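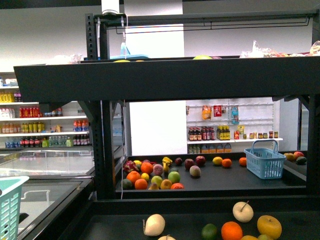 Notebook, 18/08/2022

Read the Altilitz launch notes over coffee. They claim the new headset runs 43 percent longer on a charge than the last one. Longer doing what? There is a footnote, and the footnote says "typical mixed use." I've asked Hina to find out what screen brightness they tested at. Not holding my breath.

Battery run, our own unit
Full charge, brightness at half, wifi on, same looping clip as in the spring. Stopped at 536 minutes when it shut itself off. The meter still said 16 percent one minute before that, so either the meter is wrong or the cutoff is. Olga thinks firmware. I think the meter has been wrong since we unpacked it. Repeat tomorrow with logging on.

Rumor pile
- Nenari is supposed to be showing glasses in December. Same blog that promised us the folding tablet. Filing it with the folding tablet.
- Bassey is cutting the price of its watch by 200. Jummai saw it on a shop page, then the page was gone. Could be a typo. Don't put it in the newsletter until someone has a second source.
- Illeswood says its assistant now "understands context." Floor asked it for the weather and then "and on Saturday?" and got a definition of Saturday. One try, so not a test, but still.

Update to the phone build
Installed the beta on the spare phone. Release notes say faster app launch. I timed the mail app before and after and can't tell the two sets apart. Nneka says it feels quicker. It also feels quicker after any restart, so she's going to restart the old build and hand me both phones without telling me which is which.

Camera app crashed twice when switching to video. Logs are in the shared folder, under the date.

To do
Charger for the logging laptop (who has it?)
Ask Altilitz for the test conditions again, in writing this time
Blind phone test with Nneka, after lunch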